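Tarnia 413 – barraca de tejadilho para carrinha e autocaravana

Usamos cookies para melhorar a sua experiência e medir visitas. Ao continuar a navegar aceita a nossa política de cookies. Aceitar | Gerir preferências

Barraca de tejadilho, casca rígida, 2 adultos. Peso 76 kg com colchão, sem escada. Montagem nas barras originais na maioria das carrinhas, mas confirme SEMPRE a carga dinâmica no manual do carro antes de encomendar. Já tivemos devoluções por isto e o transporte de volta é pago pelo cliente.

Para quem: viagens longas, parques nacionais, noites em parque de campismo com chegada tarde. Abre com dois fechos laterais, sobe sozinha com os amortecedores a gás. De manhã, fechar dá mais luta. Empurrar a lona para dentro dos dois lados antes de baixar, senão trilha.

O que vem na caixa
- barraca Tarnia 413, cinza escuro
- colchão de espuma com capa lavável
- escada telescópica
- 2 bolsas para sapatos (prendem na calha de entrada)
- jogo de grampos e chave
- saco de estacas para o avançado, o avançado é vendido à parte

Tecido
Algodão misto, respirável, com costuras seladas. Na primeira utilização pode passar umas gotas nas costuras, é normal no algodão. Molhar tudo com a mangueira em casa, deixar secar aberta, repetir uma vez. Nunca guardar fechada com humidade mais do que uma noite. Bolor não entra na garantia.

Rede mosquiteira nas janelas e na porta. Malha fina, aguenta bem os mosquitos de beira de lago. Janela de tecto com fecho duplo, boa para ver estrelas e boa para tirar o calor.

Na estrada
Reapertar os grampos ao fim do primeiro dia e depois em cada abastecimento, se andar em terra batida. Faz algum barulho de vento em auto-estrada, menos com o defletor Dosine montado. Atenção à altura nos parques cobertos e nas portagens baixas. Cole um papel no tablier com a altura total, a sério.

Acessórios compatíveis
Avançado Dosine, com chão amovível. Monta-se na calha traseira.
Manta térmica interior Ateş, para noites frias em altitude. Prende com molas, tira-se em pouco tempo. Esgotada na cor areia, há em verde.
Fechadura Truleo para os fechos laterais. Duas chaves iguais.
Forro anti-condensação para debaixo do colchão, recomendamos muito, sobretudo na costa.

Entregas
Portugal continental, à porta do prédio, não se sobe escadas. É preciso alguem para ajudar a descarregar. Ilhas sob consulta, por barco, demora. Levantamento na loja possível com marcação, e aí ajudamos a pôr no tejadilho se as barras já estiverem montadas.

Stock: próxima chegada em maio. As reservas feitas agora mantêm o preço actual. Sinal devolvido na totalidade se desistir antes do envio.

Garantia contra defeitos de fabrico na casca, dobradiças e amortecedores. Rasgões e queimaduras não. Peças soltas há sempre, mande mensagem com foto da peça e o numero gravado na placa traseira.
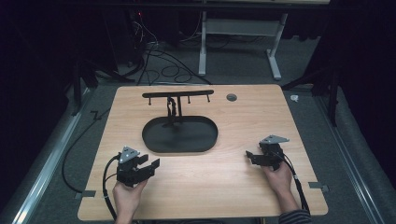
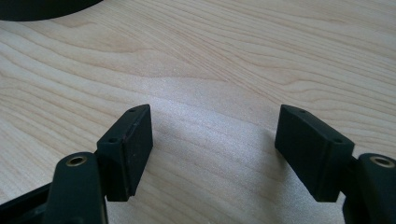
Tampo de madeira clara, nas duas fotos.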